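Student Events Board, minutes of the 16/09/2022 meeting
Minutes by Yareli Beltrán

Okay, we started late and I didn't catch the first few minutes, so if you said something brilliant before I sat down, email me and I'll add it!

First up was the fall speaker series. Kadri Kuusk has been writing back and forth with the author we all wanted (the one who wrote the memoir about growing up in a touring theater family) and she's in, as long as we can cover her train and one night at a hotel. Her fee is $700. I thought that was very fair, a couple of people thought we should ask for less, and we talked about it way too long. In the end we voted to pay it. Kadri will send the contract over.

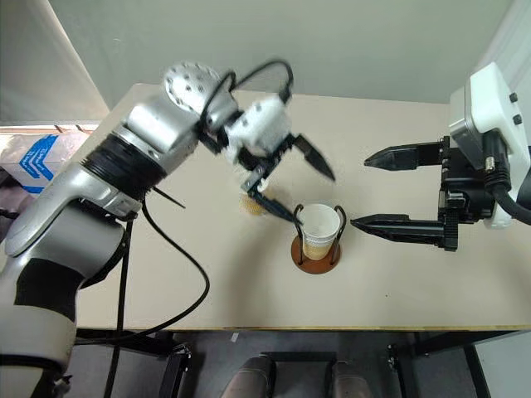
Student Events Board, Canach Campus

Next was the room. I wanted Edolia Hall because the sound is so much better, but it holds up to 500 people and Kadri worried it would feel empty. She has a point – last spring's poetry night looked pretty sad in there. We're going with the Priedītis Room and opening the side doors if the line gets long. I'm putting in the booking form tomorrow.

Format: a talk first, then questions from the floor. We went back and forth on whether to have a moderator, and I said I'd do it if I can have the book by next week (please, somebody lend me one, the library copy is out). We'll take two questions by card from people who don't like the microphone, and then open it up.

Posters! The draft is lovely but the speaker's name is smaller than ours, so that's getting fixed. The student paper, Druradetti, wants a short interview with her before the talk. Kadri will ask if she's up for it.

Other stuff: the coat rack is still missing. The sign-up sheet for ushers is on the office door and has two names on it, one of which is mine.

To do
Kadri: contract, train times, interview request
Yareli: room form, moderator questions, poster fix

Next meeting is later in September, same place. Bring your own mug.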